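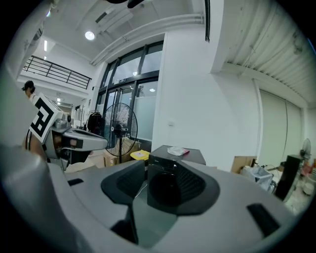

Balcony Railing, Black Metal, for Mezzanine Levels

Product reference: Lastenura 362
Category: Interior railings and guards
Supplied by: Berkance Interior Metalwork

The Lastenura 362 is a black metal railing intended for mezzanines, galleries and raised walkways inside commercial and educational buildings. Its vertical balusters are evenly spaced along the full run, and the plain top rail is suited to rooms with white walls and ceilings, large glazed openings and a good deal of daylight. It is frequently ordered for workspaces in which the upper level looks out over the main floor.

Finish

The railing is supplied in a matte black powder coat as standard. Other colors may be ordered, subject to a longer delivery period. Customers who are matching existing black door or window frames are advised to request a sample piece before confirming the order – black finishes from different manufacturers vary in sheen.

Panels and posts

Panels are made to the lengths given on the approved drawing. Posts may be fixed to the top of the floor slab or to its outer face, and the method must be stated at the time of ordering. Corner posts, end posts and wall brackets are listed separately under reference 487. Gates are not available in this range; the Cuautle range should be consulted where a gate is required.

Measuring and approval

Berkance prepares a drawing for each order from dimensions supplied by the customer. Measurements should be taken after the finished floor has been laid. Manufacture begins once the signed drawing has been received, and changes requested after that point will be charged.

The customer remains responsible for confirming that the height, spacing and fixings meet the building code in force at the site.

Care

Wipe with a soft cloth and mild soapy water. Abrasive pads and solvent cleaners will mark the coating. Fixings should be checked for tightness every April, or once a year at another convenient date. Touch-up paint is sold in 100 ml cans.

Delivery

Panels are delivered flat and wrapped, with posts and fixings in a separate carton. Orders are dispatched from the Brullthorpe depot. Unloading requires 2 persons and clear access to the entrance. Damage must be reported in writing before installation begins.

Page last revised 12th August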